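Caderno da oficina
Categoria: Mesa e louça
Leitura: 2 min

Outubro, fim da manhã. Continuação da entrada sobre a mesa posta.

Voltei ao pano branco. O individual da Plavia ficou na gaveta, porque escorrega no tampo castanho e obriga a endireitar tudo a cada mudança de peça. O pano vai dobrado em quadrado, bainha virada para quem se senta. Não passei a ferro. Tem 100 % de algodão na etiqueta e mesmo assim fica com vincos depois de guardado — para o que estamos a fazer, serve.

Disposição de partida: prato verde em cima, ao meio, e as duas peças de cor uma de cada lado, à mesma altura. Experimentei antes com o prato mais abaixo e faltava espaço para a mão entre as peças. Fica a versão com o prato subido. 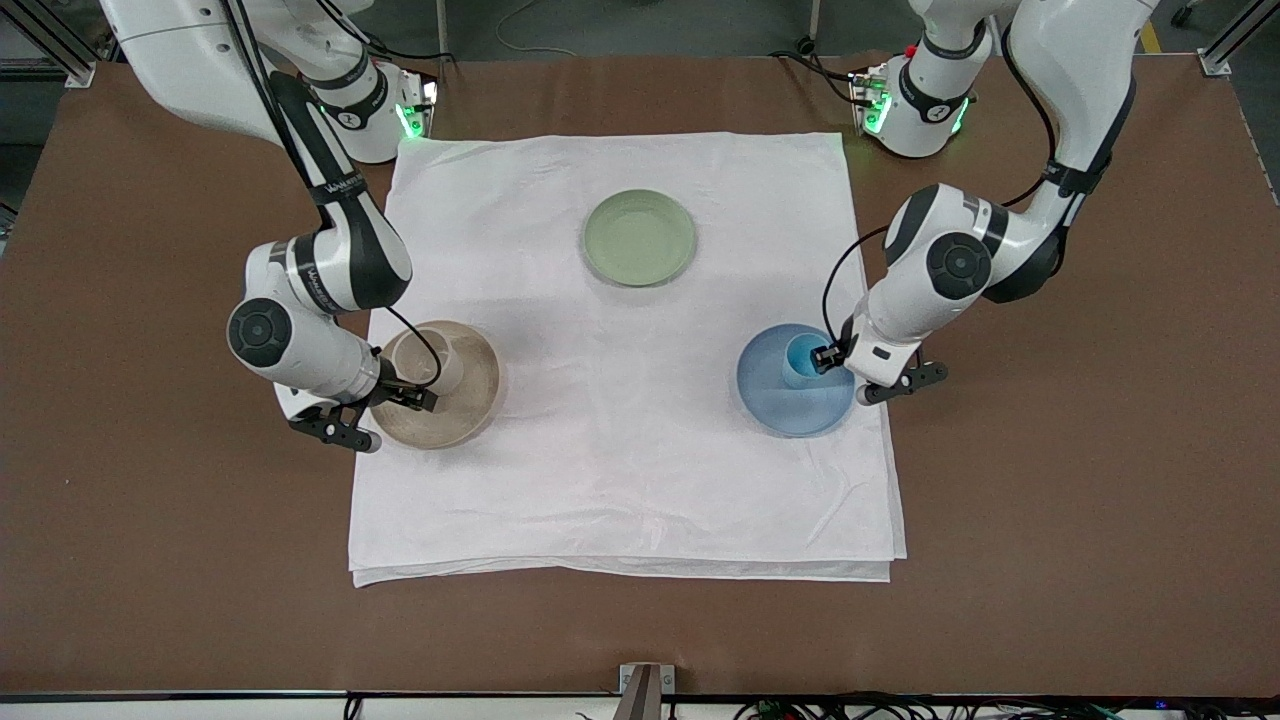 Prato verde ao centro, peça bege à esquerda, azul à direita.

Notas sobre as cores. O verde do prato é muito claro e sobre o branco quase só se dá por ele pelo rebordo. O bege lê-se bem, tem a borda mais escura. O azul é o que mais chama a atenção. Se o catálogo da Laryea ainda tiver o prato num tom mais carregado, vale a pena pedir 2 para comparar.

Distâncias: deixei 3 cm livres entre o prato e a bainha de cima na primeira tentativa, pouco. Passei para o dobro e ficou melhor. O lado do pano dobrado não está certo, a camada de baixo sai um pouco da de cima. Tentar dobrar a partir do canto na próxima vez. 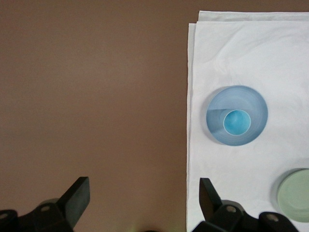
Copo azul-claro sobre o pano dobrado

O copo azul-claro pousa bem em cima do tecido, mesmo com as rugas. O interior tem anéis finos na parede e o fundo puxa para turquesa, bem mais vivo do que a borda. Convém lavar com escova macia e secar de boca para baixo.

Por fazer:
- repetir com o pano dobrado mais uma vez, para ver se a espessura atrapalha
- medir a dobra e marcar o canto com linha clara
- reservar 30 minutos à tarde para arrumar a prateleira dos copos

Entradas recentes
Gaveta dos individuais: o que fica e o que sai
Bainhas duplas em panos de algodão
Prateleira dos copos, nova ordem
Teste de tons sobre tampo castanho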